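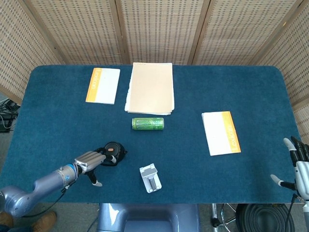 The paper mill that wouldn't shut

Bollport, half past six in the morning, and the river smells of wet cardboard. Always has. People who grew up on this side of the bridge say they stop noticing by the age of five. I was there for two days and did not stop noticing.

The mill went up when the railway came and has been closing, on and off, ever since. Three owners in my lifetime. The last lot left in March with the lights still on and 70 people stood in the car park wondering who had the keys.

Then Petek. Small firm, packaging mostly, down the valley at Surkwood. They wanted one machine. They ended up with the whole site, roof leaks included, and 209 tonnes of old stock in a shed that hadn't been opened for years. Most of it went straight back in the pulper. Good paper, apparently. Better than what they make now, one of the older hands told me, and then looked over his shoulder.

What do they make? Folders. Box dividers. The grey-brown board that comes in the back of a new shirt. Not glamourous. But shops want less plastic and somebody has to make the stuff that replaces it, and orders are up. A run of 3526 sheets went out while I was drinking a tea - that was a small one, I was told, hardly worth warming the rollers for.

The noise is the thing. You feel it in your teeth. Staff talk with their hands, a sort of homemade sign language handed down from shift to shift, and there's a sign for "tea" and a sign for "manager coming" and they are very nearly the same sign.

Wages are still lower than teh warehouse out on the ring road. Everyone mentions it. Some have gone there and come back, for the company or the canteen, or becuase the bus stops outside.

Petek says it wants 200 on the books by next winter. The union says it'll believe that when the roof's done. It was raining when I left, and there were buckets out in the finishing room.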